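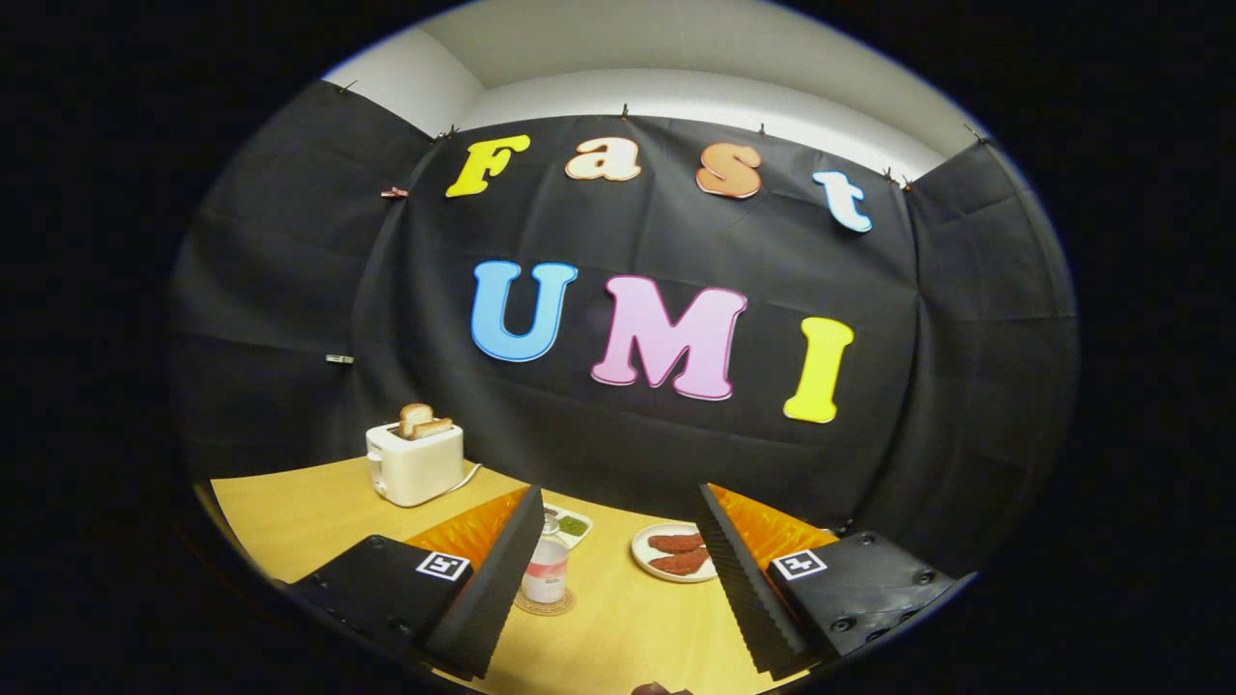 Did Manouchehr Safavi quit the Brekwood reboot, or was he let go?

He quit. His rep confirmed it Saturday night, a few hours after he deleted his last post. I've been following this one, so I'll put what's known in a thread.

2 min read

Quick background if you don't watch. Brekwood is the small-town drama that ran six seasons. Safavi played Han, the ferry captain. The reboot was announced in February with him and Szu-yu Peng both coming back as leads.

412 likes · 38 comments

The trouble started with a podcast. Safavi was asked about the original finale and said the writers "ran out of road" and that the last four episodes were shot from outlines. He said it lightly. Fans clipped it and it went everywhere.

Two of the old writers answered him. One posted a page from a finished script with Safavi's own notes in the margin. The notes were mostly about his hair in the rain scene.

207 likes · 19 comments

Peng stayed out of it at first. Then she liked a comment that said "he never read past his own lines anyway." She took the like back within the hour, but people had screenshots. That's when it turned into a story about the two of them.

For the record, they have never said they don't get along. They did the Plorkport fan weekend together last year and sat next to each other for the whole signing. I was in that line. They seemed fine, a bit tired.

Safavi's apology went up Friday. It was five sentences long and the replies were bad. A lot of people were angry that he thanked the fans and the crew and left out the writers. He added them in an edit, and that got screenshotted too.

96 likes · 51 comments

His last post before the account went dark: "I've said what I had to say. Be kind to the new cast." Then his rep put out the statement about leaving. It says he's stepping away "by his own choice" and wishes the show well.

Citano, the studio, sent a two-line reply to reporters. Filming starts on time and the part of Han is "being looked at." That could mean a recast or it could mean they write him out. I've seen people claim both as fact. Neither one is confirmed.

There's a fan petition to bring him back. It had almost 400 names when I checked this morning. There's also one to replace him with the guy who played his brother, which I would watch.

Peng finally spoke at a store opening last night. Asked if she'd talked to him, she said, "We text. He's okay. Please let him be okay." She didn't take any more questions on it.

318 likes · 27 comments

A few of you asked if the Brekwood reunion special is still happening. It was taped before all this, so he's in it. No air date yet. I'll add to this thread if Citano says anything about the part.

Contact · Privacy · Back to top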